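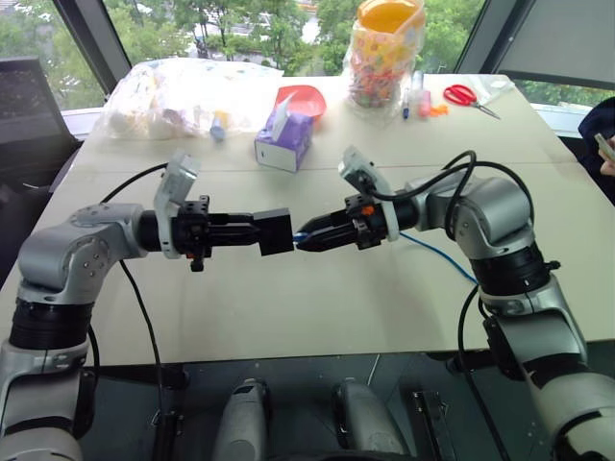
September 12, 2023

I went to see the Gurkotance film last night. It is the concert one, shot over two evenings at the old grain hall in Sakberg, and it had a single showing at our local cinema before it goes to disc next June. Tickets were £20, more than I normally pay for a film but a lot less than I paid to see them on stage.

I should say that I was at the first of those two evenings, so I am not a neutral viewer. My seat was in row 39, behind a pillar, and I heard the show better than I saw it. Most of the film was new to me.

It runs for just over two hours with no interval. The first 15 minutes or so are rehearsal footage and I could have done without them. There is a long stretch of people discussing a bass amp. Once the concert starts, though, it is very well done. The cameras stay on whoever is playing and the cuts are slow, so you get to watch hands on strings for a whole verse at a time.

The sound was the main reason I went. Vaughn Oyelaran mixed it, and he also did the live record of Salian, which I still play more than any of their studio albums. He has left the room in. You can hear the hall ring after the louder songs, and the crowd is there without drowning anything. During the quiet middle section someone coughs on the left side and it has been kept.

Two songs from the night are missing. One is the cover they opened the encore with, so I suppose that was a rights problem. The other is "Zeltar", and I don't understand that at all. It was the best thing they played and the only time the whole place stood up. Maybe it went wrong on the second evening and they didn't want to use the first. I looked at the credits for a clue and there wasn't one.

The credits do say that the hall held 3191 people each night and that it was built in 1874. I would have guessed it was newer, going by the toilets.

There were perhaps a dozen of us in the cinema. A couple near the front clapped after the first song and then stopped. The volume was a bit low for my taste and I nearly went out to ask, but it seemed better by the third number, or I had got used to it.

I will buy the disc if the missing songs are on it as extras. If they aren't, I'll wait until it is cheaper. My brother wants to borrow it either way.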